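Section 5 - Folding and stacking knits

Before you start: clear the surface, rings and watches off. Knits snag.

1. Sort by fabric first. Fuzzy knits in one pile, smooth black stuff in another. Don't worry about size yet.

2. Lay the piece face down. Smooth from the middle out with a flat hand, fingers spread a little. No tugging at the cuffs.
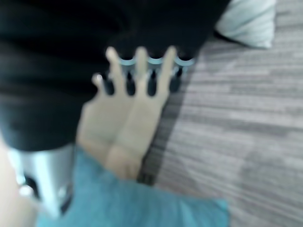

3. Sleeves in, straight across the back. If the fabric bunches, lift and lay it again - dont drag it.

4. Fold up from the hem in thirds. Heavy knits, in half only.

NOTE: Black shows every bit of lint. Roller before the last fold, not after.

5. Stack. Heaviest at the bottom, max 5 to a Nudwood shelf. Smooth fabrics slide, so keep those piles low.
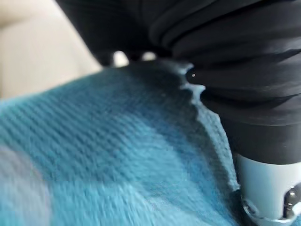

Tegan Doolan
Care guides, Nudwood

CAUTION: Never hang wet knits. They stretch and wont go back.

6. Ridge or crease across the front? Open it out, pat flat with your palm, refold a bit off the old line. Steam only if the care label says so.

7. Leave a finger of space at the back of the shelf for air.

For storing over the summer see Section 6. Bag sizes are on teh last page.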